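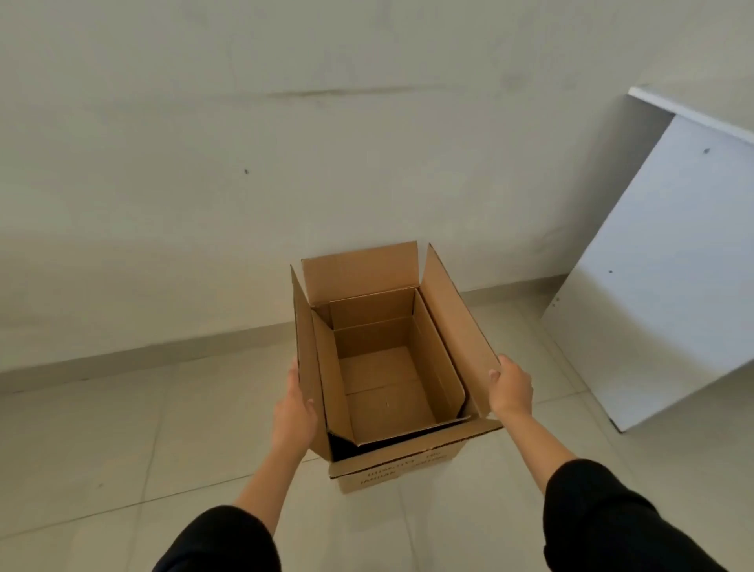 Treasa Geraghty has packed glass and ceramics for other people for many years, and she has a strong opinion about boxes. She believes that most things which break in the post were already lost before the tape was on. Her answer is the double box, one carton standing inside a second one, with only a thin gap between the two walls on the right and at the near side. She prepares them on the tiled floor, close to the wall, and she likes to hold the outer flaps well open with both hands while she checks how the inner box is sitting. "If I don't look now, I will not look later," she told me when we spoke on June 15, 2023. "Later it is full of paper and I can't see anything."

She works for Foley, a small workshop that sends lamps, bowls and sometimes a single heavy vase to customers in many countries. Before this she was at a bigger company, Prernus, where the packing was done at long tables and very fast. She did not like it there. "We had one box for everything," she said. "A small thing in a big box, a big thing in a small box. The paper was supposed to fix it. Paper can't fix it."

I asked her how she came to use two boxes. She gave the credit to Ekene Aliyu, who taught her when she was new at Foley. In his opinion the outer box is there to be hit. It may arrive with a soft corner or a dent, and the customer may be a little worried when the courier hands it over, but the inner box should look the same as on the day it was closed. Treasa was not convinced in the beginning. She thought it was a waste of cardboard, and she said so to him more than once.

"Then I kept a notebook," she said. "I wrote down every parcel for one winter, until March. There were 793 parcels. For the ones in two boxes we had 2 complaints, and one of those was for a wrong color. After that I stopped arguing with Ekene."

The size of the gap is the subject on which she can speak the longest. Many guides recommend a wide space filled with soft material on all sides. Treasa does this too for the heavy vases, but for the ordinary bowls she prefers that the inner box fits close, almost like a lining. She explained that a close fit makes the walls stiff, because two layers of corrugated board bend much less than one. The soft material then goes inside the inner box, around the bowl itself, where she can press it with her fingers and feel if there is a hollow place.

A close fit has its own problems. The inner box must go down straight, and if one side catches, the whole box stays crooked and the top will not close well.
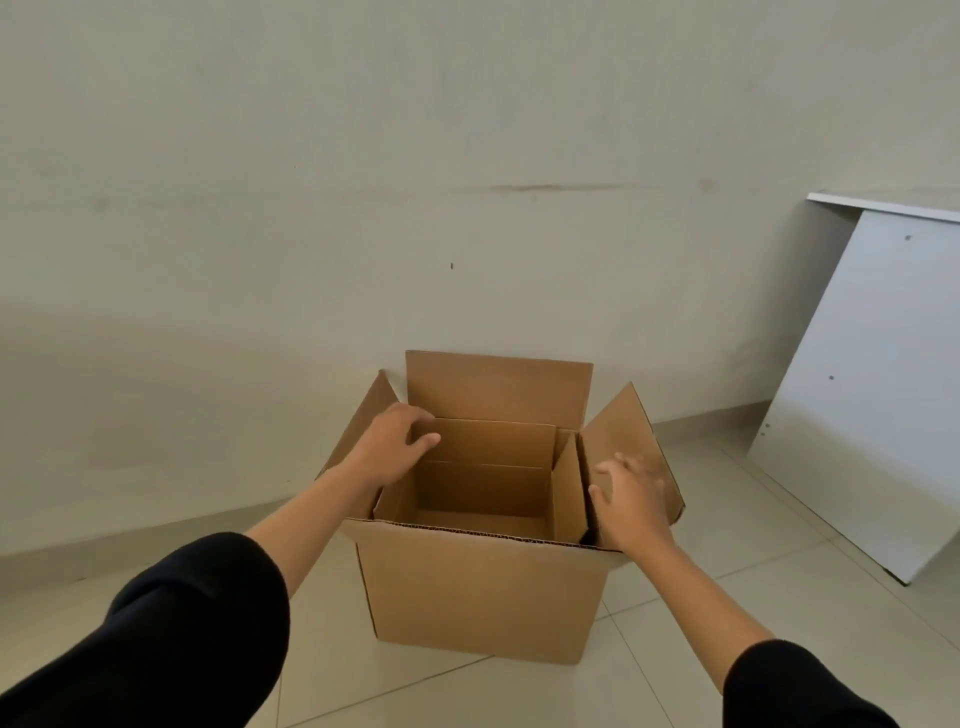

"You must not push it in the middle," she said. "The bottom will bend, and then your bowl is standing on a hill. Go to the corners. A little on this one, a little on the opposite one." When the box refuses, she takes it out completely and begins again. She has seen colleagues hit it with the fist, and she does not approve.

The inner flaps are a matter of discussion in the workshop. Bríd Breathnach, who works beside her, cuts them off with a knife so that nothing is in the way. Treasa folds them down. She finds that a folded flap gives some more strength at the top, and she does not like to have a knife near a finished bowl. The two women have talked about this for years without any result, and each of them checks the other's boxes with great interest.

About the cardboard itself she is less strict. Foley buys new cartons from Besley, in packs of 300 grams for each square meter of outer paper, a number she knows by heart and which I had to write down twice. She will also use an old box if it is clean and if the creases are not tired. To test a crease, she opens and closes the flap a few times and listens. A good one is quiet and comes back a little by itself. A tired one hangs.

I wanted to know what advice she would give to a person who sends only one or two parcels in a year, perhaps a present to a relative. She was thinking for a while before she answered.

"Choose the inside box first," she said. "Everybody finds a nice big box and then they look for things to fill it. Start with the bowl. Put it in a box where it has a hand of space everywhere. Then find the bigger box for that box. And shake it before you tape it. If you hear something, open it again."

She still has the winter notebook. It is kept on the shelf above the tape, and Bríd writes in it now too.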